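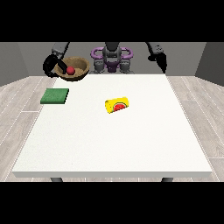 19th May. Second day on the Zultport border talks file. Finished the timeline of contacts between the two delegations from last December to now and put it in the shared folder under "Zultport – talks". Bjarke Grímsdóttir wanted seating for the opening session sorted before anything else, so the morning went on that. Both sides have agreed to a rectangular table, after most of a week on whether it should be round. I've been thinking of it as a plain white table, with the agenda chair on the narrow far side and the two delegations down the long sides. The speaking order will be drawn by lot before each session. Red ball in a bowl would do for that, with one of another color for the other side. Dredine used slips of paper last time and the Hutetstead people complained about the folding.

Background, for whoever picks this up. The disputed strip is 30 kilometers long and follows the old river bed. Hutetstead goes by the survey map, Dredine goes by the treaty text, and the two stopped matching when the river moved. 3460 people live inside it according to the last joint register. Most of them cross for work and hold passes from both sides. The passes lapse at the end of December and neither government has said what replaces them.

Read through the Snorradóttir report again, all 228 pages. Sections on grazing rights and water are solid. The section on patrols is out of date and should not be quoted. It still describes the hotline between the two district commands as working, and the Dredine side told us in writing that it was shut down over the winter. Need to check whether Hutetstead says the same. If they say it is still open, then somebody is calling a dead number and we should find out who.

Phone call with the Dredine foreign office, late morning. They will send the deputy minister and not the minister. Their line is that this is a matter of scheduling. Hutetstead will probably match the level, so expect two deputies and a shorter communiqué. Asked if the trade annex could be discussed at the same session. Answer was no, then "perhaps on the margins." Wrote that down as a no.

Draft agenda, version 5:
Opening remarks, both heads of delegation
Crossing passes after December
Patrol notice and the hotline
Water gauge at the old bridge
Date and place of next round

Bjarke thinks passes should go last because it is the item most likely to run over. I left it second. The people in the strip care about it more than the rest, and if it slides to the end it will get pushed to the next round, same as last time. We can argue it out tomorrow.

Translation: the word Hutetstead uses for "line" also covers "zone" in older documents. Our glossary has only "line." Changed the entry and marked the four paragraphs in the draft that are affected. Paragraph two is the bad one – it reads as a concession if you take the wrong sense.

To do:
Hotline question to Hutetstead, in writing
Ask Zultport town hall for the key to the side room
New glossary to both interpreters
Find the annex map for the Snorradóttir report, missing from our copy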